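Braltemcombe Support Desk
Ticket: Policy stalls after opening cabinet, never starts the second stage
Project: Memusness (mobile manipulation, office storage tasks)
Status: Open, waiting on reporter
Priority: Normal

Original report

Hi all, and thanks in advance for reading, I know this one is long! We've been running the Memusness open-and-retrieve policy on our office floor since May, and on the whole we're very happy with it. The trouble is the handover between stages. The arm work on the door goes fine, the door swings out, and then the robot stands there with both hands low and never begins the reach for the folder. After 60 seconds the watchdog ends the episode and we get "stage 1 incomplete" in the log.

Things I tried before bothering you:
Restarted the Nemico planner node. No change.
Recalibrated the head camera on Monday. No change, though the old calibration was a bit off so I'm glad I did it.
Raised the door-open threshold, then lowered it again. Lower was slightly better, I think, but I wouldn't swear to it.

Reply from support

Thank you for such a thorough write-up, it saves us a lot of back and forth. Could you send the head view from the moment the stall begins, and tell us which checkpoint you have loaded? The stage 1 check looks for the door as a single vertical face against the floor, and we have seen it get confused on patterned flooring – stripes especially.
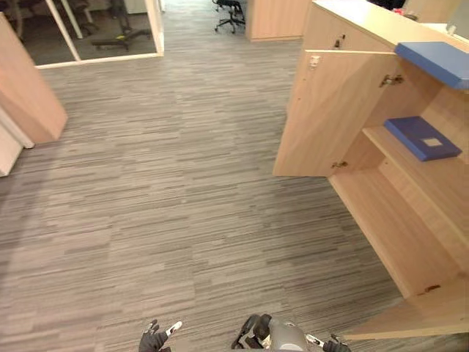 Reporter

Checkpoint is the one trained with the Daly door set, so pale wood cabinets should be well covered. Our carpet is striped in grays, and I had honestly never given it a thought. The other thing I wondered about is the second door. The Daly set is mostly single-door units as far as I know, and with both doors open the mask sometimes merges the lower one with the cabinet body. When that happens the opening angle comes out far too small.

I ran 6 more episodes this afternoon with only the one door open to start with, same lighting, same starting pose. The handover worked in 3 of them, which is a good deal better than before – still not something I'd put in a paper, of course.

Reply from support

That is very useful, and it fits what we suspected. Please set door_count to 2 in the task file and turn on floor masking, then repeat the same runs with both doors open. Keep the depth logs as well if you have the disk space, we'd like to compare the hinge estimates.

Reporter

Will do. The task file is a bit of a mess on our side, so give me until tomorrow and I'll attach everything in one go.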